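How a District Development Budget Is Spent: The Trirndale Road and Jobs Program

Student project report, Public Administration, second-year group work

1. Background

Our group was asked to choose one public spending program and follow it from the approved plan to the work on the ground. We chose the district development program in Trirndale, which covers road repairs, small drainage works and a paid work scheme for people without regular jobs. The program is run by the district planning office and reviewed twice a year, once in March and once in the fall.

We picked Trirndale because its planning office posts its quarterly spending sheets. Two other districts we looked at post only the yearly total, and it is hard to say anything useful from one number.

2. What we wanted to find out

The main question was whether money released by the office reaches projects in the same quarter. We also wanted to see how many people were placed through the work scheme, and whether the road section between Darkitz and Tunness was moving at the pace set out in the plan.

3. Sources and method

We used the spending sheets for four quarters, the minutes of 2 review meetings, and the public list of contracts. We entered every line into one spreadsheet and gave each project a code for sector and location. Where a project appeared under two names we kept the name used in the contract list. This took longer than planned, as the sheets for the first two quarters use a different set of headings from the later ones.

We did not interview officials. We sent a short list of written questions to the planning office and received answers to most of them. The question about delayed land payments was not answered.

4. Findings

4.1 Release and spending

The contract list has 133 active projects. Roads take the largest share of the money, followed by drainage and then school repairs. In the first quarter very little was spent, although funds had already been released. Most of the spending is recorded in the last quarter. The minutes give late tenders as the reason, and one department also mentions a shortage of site engineers.

This pattern is common in public works, and our course reader has a chapter on it. What we had not expected was the size of the difference between departments. The water department spent its money fairly evenly through the year. The roads department did almost nothing until the second half and then paid several contractors at once.

4.2 The work scheme

The scheme received 1,939 applications and placed 1,010 people, a little over half. Placements were for clearing drains, laying curb stones and planting along the new road. Applicants from Tunness were placed more often than applicants from Darkitz. The office told us that this follows from where the work sites are – there were more open sites on the Tunness side during the year.

The sheets do not say how long each person worked. A placement of one week and a placement of six months are counted the same way, so the total should be read with care.

4.3 The Darkitz to Tunness road

The plan divides the road into two phases. The first is marked complete. The second is listed as ongoing in all four quarters with no percentage given. The minutes mention a culvert that had to be redesigned and a stretch where the land had not been handed over. We could not work out from the documents how much of the second phase remains.
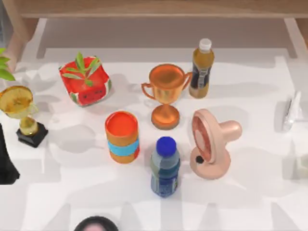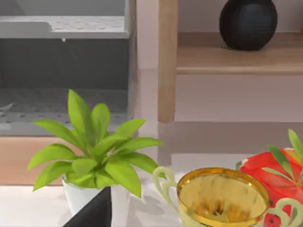
Green leaves over a white tabletop, in both pictures.

5. Limits of the project

All our figures come from the office that runs the program. We had no independent source to check them against, and a site visit was not possible in the time we had. Four quarters is also a short period. A road project often runs over three or more years, and a slow first quarter may mean little over that time.

6. Suggestions

The office could add a column for physical progress next to the column for spending. It already collects this from contractors, according to the contract terms, so the extra work should be small. Days worked should be recorded for each placement in the work scheme. The headings on the sheets should also stay the same from one quarter to the next – we lost nearly a week to matching them.

A group continuing this project could start with the fall review minutes, which had not been posted when we finished. Our spreadsheet and the list of project codes are stored in the course folder, with notes on the lines we were unsure of.

Report compiled by Filip for the project group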